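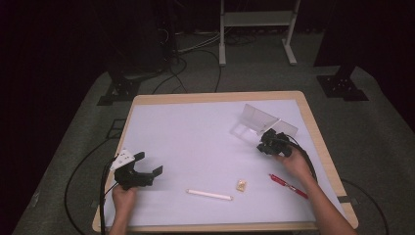 Table B, before the display bits were sorted. Clear stand top right, red pen by the right hand.

Thursday, just after 4

Good afternoon on the small stuff! I've been wanting to get the display stands sorted since August and we finally made a proper start. The idea (for anyone reading this who missed the chat over lunch) is that every demo piece gets a clear stand, a handwritten card and a place on the shelf where it lives, so we stop hunting through boxes each time a visitor turns up.

Started with table B and its pale top. I do love this table. The light wood border is lovely to look at and the top shows up every crumb and pencil mark, which sounds like a nuisance but makes it the best surface in the building for little things. Anything you drop on it, you find again.

Clear stands first. They are a pain to see on a pale surface and I kept judging the angle wrong. What works: look for the bright edge, where the light catches, and line everything up by that. Once you have found the edge the rest of the stand sort of appears. Kgomotso Msimang suggested laying a sheet of dark card behind them while we decide on angles, and it made such a difference that I'm going to cut a few sheets to keep in the drawer.

Also learned that the base plate wants to be wiped before the back panel. Do it the other way round and you lean your thumb on the back panel while wiping the base, and then you get to do it all again. Ask me how many times. Soft cloth, barely damp, then a dry one. No paper towel, it leaves fluff in the corners and the fluff shows from across the room.

Cards next. Tried three ways of writing them:

Pencil - too faint once the card is behind plastic. Nice on the bench, hopeless on the shelf.

Black marker - readable from the door but it bleeds on the Nerkano card. We have 300 of those cards so I'm not about to change the card.

Red pen - the winner by a mile! Dries quickly, no bleed, and stands out beautifully through the clear plastic. I wasn't expecting to like red, it always makes me think of school marking, but on the cream card it looks warm and cheerful. Using red for the item name and pencil underneath for the shelf number, as the number only matters to us.

Card size is 10 cm across, trimmed at the corners so they slide in without catching. I did the first few with scissors and they look like it. The corner punch is in the Declercq cabinet, second shelf, and it's worth the walk.

The long shelf took most of the middle of the afternoon. Order from the left is now: the Wevus samples, then the Pulalden pieces, then a gap for whatever we finish this month. I had the Pulalden pieces at the far end to begin with but they're pale and they vanished against the wall. Next to the window they look terrific, with a proper bit of shadow under each one. Small change, huge improvement. Go and see it before the light goes.

Loose bits: we still have a tub of odds and ends that belong to something, and I'd rather work out what than bin them. The inventory list says 217 lines and I'd guess a fair few of those are sitting in that tub. Put them out on the table a few at a time, well apart, and go through them against the list. A few at a time is key. I tipped out a whole handful on Tuesday's attempt and ended up with one big muddle and no idea what I'd already looked at.

For the tiny things that won't stand up by themselves I'm thinking of shallow trays with a felt lining. Kgomotso thinks the felt will collect dust and would go for bare trays. Could well be right. We'll make one of each and leave them out for a fortnight.

Things to pick up next time:

Cut the dark card sheets, A4 and one smaller
Redo my scissor cards with the corner punch
Ask for another box of red pens (same sort, please, the fine ones skip)
Find out if the stands come in a lower height, the front row hides the back row at the moment
Trial trays, felt and bare
Carry on through the tub

If you borrow a stand, please pick it up by the base. The back panels mark so easily and the first row is looking really smart now.

Stopped at half past five. The shelf by the window is finished, the rest has pencil numbers on the edge so you can see where things are meant to go. Tub is under table B with the lid on.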